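Notas do orador – "Duas garras, um braço e muita paciência"

Abertura (não passar dos 7 minutos, da última vez passei e cortaram-me o café)

Boa tarde. Dizer o nome, dizer que venho da equipa de manipulação da Jillum, agradecer ao Brendan Breathnach, que montou metade do que vou mostrar e teve o bom senso de não vir apresentá-lo.

A pergunta que nos fizeram parecia simples: para arrumar loiça e fruta em caixas, compramos a garra Vorkby ou a garra Tierney? A Vorkby tem dois dedos paralelos e um catálogo muito bonito. A Tierney tem três dedos, um catálogo feio e custa quase o dobro. A direção queria a resposta em janeiro. Teve uma resposta em janeiro. Era a errada, mas já lá vamos.

Decidimos fazer tudo primeiro em simulação. Motivo oficial: repetibilidade. Motivo real: na ronda anterior, com hardware, gastámos mais em canecas do que em horas de engenharia.

Mudar de slide. Explicar as duas vistas: uma geral, da sala, e outra a olhar para a superfície a direito, de cima.

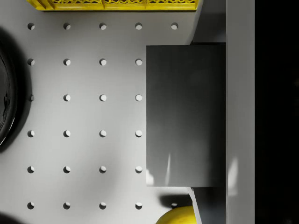

Fig. 1 – Vista de cima sobre a placa perfurada, com a caixa amarela no limite superior.

Deixar o público olhar uns segundos. Alguém vai perguntar pelos furos. Sim, fazem parte do modelo. Sim, são bonitos. O nosso primeiro detetor de objetos também os achou bonitos e propôs-se agarrar vários, com uma confiança que eu gostava de ter na vida.

Pontos a dizer aqui:
– Sombras. Cada furo tem a sua meia-lua escura, e um limiar ingénuo trata aquilo como contorno de objeto. Passámos a subtrair o padrão da placa antes de segmentar.
– Objetos incompletos. Com esta vista sozinha, há coisas que só entram em parte. O preto redondo à esquerda é um arco e pouco mais. Ajustar um círculo a um arco é um exercício de fé.
– Altura. Vista a direito, uma superfície cinzenta lisa por cima de outra superfície cinzenta lisa não diz grande coisa sobre distância. Daí a segunda câmara.

(Se houver tempo, contar a história do filtro de mediana. Se não houver, ninguém fica a perder.)

O protocolo: 108 tentativas de preensão por garra, os mesmos objetos, as mesmas posições iniciais, o mesmo controlador. Força máxima igual para as duas, 15 N. A Tierney queixou-se do limite, por email, em dois parágrafos. O controlador é o Urkthorpe, que já tínhamos e de que toda a gente diz mal até experimentar o anterior.

Passar à vista geral.

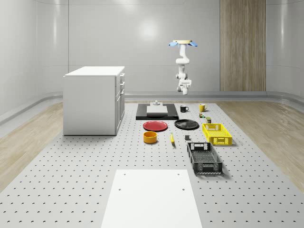
Comparar garras com objetos fáceis dá sempre empate, e um empate não justifica uma viagem para apresentar resultados. Por isso escolhemos uma mistura ingrata. Os pratos, o vermelho e o preto, são baixos e de rebordo pouco levantado, terreno péssimo para dedos grossos. A banana pede uma orientação do pulso que os cubos de teste nunca pedem. As duas caixas de paredes vazadas, a amarela e a preta, são o meu problema preferido: um dedo fino enfia-se na grelha e depois não quer sair. Reparar que o braço vem de cima; a pega da caixa preta fica do lado mais afastado de quem olha, e o planeador tem de arranjar forma de lá chegar sem varrer o resto.

Resultados. Dizer devagar, é a única parte de que alguém vai tirar apontamentos.

A Vorkby ganhou nas canecas e na banana. A Tierney ganhou nos pratos, e por muito. Nas caixas perderam as duas, cada uma à sua maneira: a Vorkby ficava presa na grelha, a Tierney nem chegava a entrar na pega. Em janeiro só tínhamos as canecas feitas, pelo que recomendámos a Vorkby com grande segurança. Pausa para o riso, se houver.

Depois trocámos o atraso entre câmara e controlador, de valor zero (um otimismo nosso) para 50 ms. A vantagem da Vorkby na banana desapareceu. A garra era a mesma; o que mudou foi o pulso chegar ligeiramente tarde. Tenho pena de não ter feito isto primeiro.

O que não testámos: objetos deformáveis, desgaste das pontas, fruta de verdade. O contacto simulado é generoso com o atrito e não ponho as mãos no fogo pelos valores absolutos. Pela ordem entre as duas garras nos pratos, ponho uma mão.

Recomendação atual: Vorkby com dedos mais largos, maquinados por nós, e repetir os pratos antes de assinar o que quer que seja. O Brendan já tem o desenho dos dedos – não mostrar o orçamento.

Perguntas. Se perguntarem por ventosas, responder que é outra palestra. Se insistirem, apontar para as paredes das caixas e esperar.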